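Betreff: Re: [plilton-liste] Wer war beim offenen Samstag?
Von: Malte Görtz
An: plilton-liste

Hallo Nafula, hallo alle,

ich war da, und zwar von der ersten Führung bis zum Rausschmiss, und ich muss das jetzt aufschreiben, solange ich noch alles im Kopf habe!

Nafula Ondieki schrieb:
> Moin zusammen,
> ich konnte am Samstag leider nicht mit zu Ondaseo, die Kleine hatte
> Fieber. War jemand von euch beim Tag der offenen Tür? Mich würde vor
> allem interessieren:
> - Lohnt sich die Vorführung mit den zwei Armen, oder läuft da nur ein
> festes Programm ab?
> - Darf man selbst ran?
> - Haben die was zur Software gesagt? Im Programmheft stand nur
> "Kariuki", und damit kann ich nichts anfangen.
> Und falls jemand weiß, ob es im Herbst noch mal einen Termin gibt,
> bitte Bescheid geben.
> Gruß, Nafula

Der Reihe nach. Ondaseo sitzt in der alten Weberei hinter dem Güterbahnhof, Baujahr 1978, also alt ist relativ, aber die Halle hat noch die Sheddächer und hallt wie ein Schwimmbad. Um zehn ging es los, da stand die Schlange schon bis zum Fahrradständer. Am Eingang bekam man einen Zettel mit der Uhrzeit für die Vorführung, ich hatte 10:40 Uhr und habe mir vorher die Werkstatt angesehen. Dort zeigte Arnulfo Arango, wie sie die Fingerspitzen für ihre Greifer drucken. 442 Versionen haben sie inzwischen im Archiv, die meisten davon in einer Schublade zum Anfassen. Ich hätte da den ganzen Vormittag kramen können (manche sind ganz schmal, manche haben Rillen wie ein Schuhprofil, eine sieht aus wie ein Entenschnabel). Arnulfo hat übrigens eine Engelsgeduld, der hat einem vielleicht achtjährigen Jungen die Sache mit der Reibung dreimal erklärt und beim dritten Mal mit einem Radiergummi vorgeführt. Da habe ich es dann auch verstanden.

Dann die Vorführung. Man kommt in Gruppen in einen Nebenraum und hört erst mal zehn Minuten Einführung von Zawadi Mfinanga. Sie leitet das Projekt Rurnis und redet so schnell, dass ich mit dem Mitschreiben nicht nachgekommen bin, also bitte meine Angaben nicht auf die Goldwaage legen. Rurnis heißt das Ganze, weil irgendwer das Wort beim Scrabble legen wollte und nicht durfte. Mehr war dazu nicht zu erfahren, ich habe zweimal gefragt.
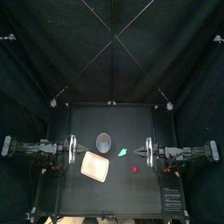 Was mich an Rurnis so begeistert, ist die Frage, die sie sich gestellt haben: Wie bringt man zwei Armen bei, sich die Arbeit zu teilen, ohne dass einer immer den Chef spielt? Bei unserem eigenen Aufbau in Plilton ist ja der rechte Arm der Boss und der linke hält nur fest, das haben wir damals so festgelegt und nie wieder angefasst. Bei Ondaseo gibt es diese feste Rolle nicht. Die Arme sitzen an gegenüberliegenden Seiten eines schwarzen Tisches, die Greifer zeigen aufeinander, und wer was nimmt, ergibt sich aus der Lage der Dinge. Nehmt den Becher und das kleine rote Ding, das aussieht wie eine Beere: Der Becher steht nah am linken Greifer, die Beere liegt näher am rechten. Da ist die Aufteilung noch leicht. Spannend wird es bei dem grünen Teil dazwischen, ungefähr in der Mitte der Lücke, da kommen beide gleich gut hin, und genau an solchen Stellen haben unsere Arme sich früher gegenseitig blockiert. Zawadi sagte, dafür hätten sie die meiste Zeit gebraucht. Gelöst ist es wohl so, dass jeder Arm vor dem Losfahren eine Art Gebot abgibt und das niedrigere gewinnt. Bei Gleichstand wird gewürfelt. Wirklich gewürfelt, mit Zufallszahl! Ich fand das herrlich.

Damit zu deiner ersten Frage, Nafula: Nein, ein festes Programm ist das nicht. Zwischen den Durchgängen durfte jemand aus dem Publikum die Sachen umlegen, und die Arme haben sich jedes Mal neu sortiert. In meiner Gruppe gab es fünf Durchgänge, vier gingen glatt. Beim fünften ist die Beere weggekullert und beide Arme haben einfach angehalten. Neema Nyanda, die am Rechner saß, hat dann auf den Schirm gezeigt und uns erklärt, woran das System gemerkt hatte, dass etwas nicht stimmt. Das war für mich fast der beste Teil. Einen Ablauf, der klappt, habe ich schon oft gesehen, aber selten erklärt einem jemand in Ruhe den Abbruch.

Zur zweiten Frage: Selbst ran darf man, allerdings an einem anderen Platz, vorne in der Halle. Dort führt man zwei kleine Arme mit den Händen und zeichnet die Bewegung auf, danach spielt der Rechner sie ab. Ich habe versucht, einen Deckel auf eine Dose zu setzen. Es war eine Katastrophe. Man unterschätzt völlig, wie sehr man sich im Alltag auf das Gefühl in den Fingerspitzen verlässt. Neben mir hat es eine ältere Dame im zweiten Anlauf geschafft, die hat früher Uhren repariert, wie sie mir hinterher erzählte. Sie hat die Ellenbogen aufgestützt. Merkt euch das fürs nächste Mal!

Zur dritten: Kariuki ist der Teil der Software, der die Aufzeichnungen verwaltet, also Bewegungen, Kamerabilder und Notizen zusammenhält. Neema hat sie zum großen Teil geschrieben. Für eine Aufgabe nehmen sie normalerweise 300 Durchläufe auf, und danach wird von Hand durchgesehen und aussortiert. Ich habe gefragt, ob man Kariuki mal ausprobieren könnte. Sie will erst die Anleitung fertig machen und hat unsere Listenadresse mitgenommen. Falls sich hier also jemand mit Ondaseo-Absender anmeldet, bitte freundlich empfangen.

Ein paar Kleinigkeiten noch, falls ihr mal hinfahrt:

Der Nebenraum fasst 38 Leute und wird schnell stickig. Jacke vorne an der Garderobe lassen.

Die Einführung ist auf Deutsch, Fragen gehen auch auf Englisch, Arnulfo kann zusätzlich Spanisch.

Parken könnt ihr vergessen. Vom Bahnhof läuft man eine Viertelstunde, am Kanal entlang ist es schöner als an der Straße.

Waffeln gibt es im Hof, gegen halb eins war allerdings der Teig alle.

Einen Herbsttermin haben sie noch nicht. Zawadi meinte, vor März werde es eher nichts, sie wollten bis dahin eine Aufgabe mit Stoff zeigen, Handtücher falten oder so etwas in der Richtung. Für Gruppen machen sie aber auf Anfrage auch mal einen Abend. Ich würde mich um die Anmeldung kümmern, wenn genug Leute zusammenkommen. Wer Lust hat, schreibt mir bitte direkt und nicht über die Liste, sonst laufen wieder allen die Postfächer voll. Und schreibt dazu, ob ihr unter der Woche könnt.

Und Nafula, ich habe dir einen der gedruckten Greiffinger mitgebracht, Arnulfo hat welche verschenkt. Es ist der Entenschnabel. Liegt in Plilton im Regal über dem Lötplatz, in der blauen Dose. Gute Besserung an die Kleine!

Viele Grüße
Malte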